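March
Annelies Dijkstra

Negotiation Basics, handout 2: The Opening Offer

Last session we talked about preparing. Most of you said you prepare. The practice round suggested otherwise, so we will go over the opening offer slowly, and then do it again with the same partners, who I trust have forgiven you.

Anchoring is a simple idea with a long reading list. The first number spoken in a negotiation pulls every later number toward it, even when everybody at the table knows it is silly. Ask 200 for the used bicycle and the talk will be held in the neighborhood of 200. Ask the buyer what he had in mind and you will be negotiating in his neighborhood, where the rents are lower.

So should you always go first? No. Go first when you know the market about as well as the other side does. If you know much less, keep quiet and let them show you where they think the floor is. Csaba Vass asked last time what to do when both sides have read this handout. You will sit there a while. Bring a sandwich.

A few points from the practice round:

Give the number, then stop talking. Several of you made a decent offer and lowered it before the other person had finished breathing in. Silence feels longer to the one who has just spoken.

Have a reason ready. "The repair costs are in the price" is a reason. "I was hoping" is a diary entry.

Round numbers sound like guesses. An odd figure sounds as if someone did some arithmetic, and it helps if someone did.

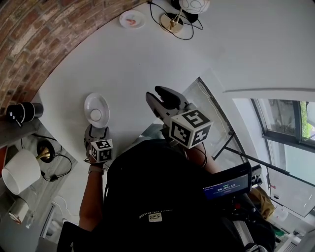 The counteroffer has its own bad habits, chief among them splitting the difference. It looks fair and takes no effort, and the second part explains its popularity. The middle between two numbers is only fair if both numbers were. If the first offer was absurd, say so politely and put your own number next to it – do not haggle your way down from the absurd one.

For next time: read chapter 7, up to the Clenley lease case. Write down your opening offer as the tenant, your walk-away point, and one sentence in support of each. One sentence, Luuk. Hand it in before class starts, and don't show it to your partner.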